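Budget for a gripper and sim machine, door opening job

radka_k
Posted 19/10/2021

We have to put in an equipment request by March for a door-opening project (mobile base plus arm, interior doors in an aged care building). So far everything is in simulation. I need to decide what hardware to ask for and in what order.

Current list:
2 workstations for sim and training
1 parallel gripper, the Momell
1 spare set of fingers
9 door knobs and levers of different shapes, from the hardware store
a test door in a free-standing timber jamb

The arm is already paid for out of another line, so leave it out.

At the moment the sim work is the approach to a round knob on a rectangular backplate, with a finger either side of the knob.

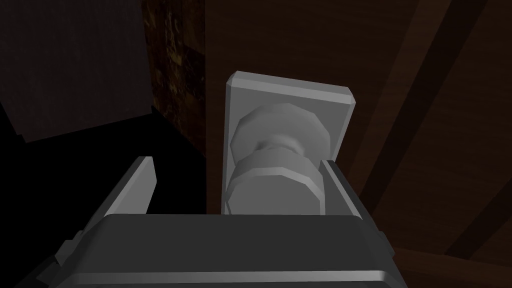 My worry is spending on the gripper before we know the finger shape is right. The quote from Drultmont is only good for 30 days and they won't hold the price. Has anyone bought in the other order, door and knobs first, gripper later?

bspahic
Yes, we did. Build the door first. Ours was a secondhand solid core door on a frame bolted to a pallet and it got used every day for two years. Get the colour and finish close to the real building if you are using vision.

Also put hinges and a closer on the list. People forget the closer and then the door swings free and tells you very little. Ours was $179 and I'd get the adjustable one.

lejla.p
Disagree with Boris on the order. Lead time on the Momell was 14 weeks for us. If you wait until the door rig is finished you'll be sitting around with a door. Order the gripper now and print your own fingers, then the finger shape stops being a purchasing question.

bspahic
Printed fingers on a round knob will slip unless you pad them. Fine for levers.

lejla.p
So pad them. We used rubber sheet from Buvudon, $140 for a roll, and most of it is still on the shelf.

T_Amin
Have you got a wrist force sensor in the budget? I can't see one. Turning a knob with a parallel gripper when you're slightly off the axis puts a fair side load on the wrist, and the sim won't necessarily show you how much. I'd drop the second workstation before I went without the sensor.

radka_k
No sensor on the list. The arm has joint torque readings and I was told that would do.

T_Amin
Might do for levers. I wouldn't plan on it for knobs. Ask Vasić for a loan unit, they lent us one for a month before we ordered.

kknez
What's in the actual building? If it's aged care in Australia I'd expect mostly levers. Worth checking before you buy nine of anything.

radka_k
Mix of both. The older wing has knobs and they aren't being replaced. I'll go down and write up a door schedule before the request goes in.

Revised plan is gripper now, door and closer at the same time, one workstation, and I'll ring Vasić about the sensor. The second workstation can go in next year's request.

bspahic
Still think you'll want the door first but that's a reasonable list. Allow something for freight on the door if you can't pick it up yourself.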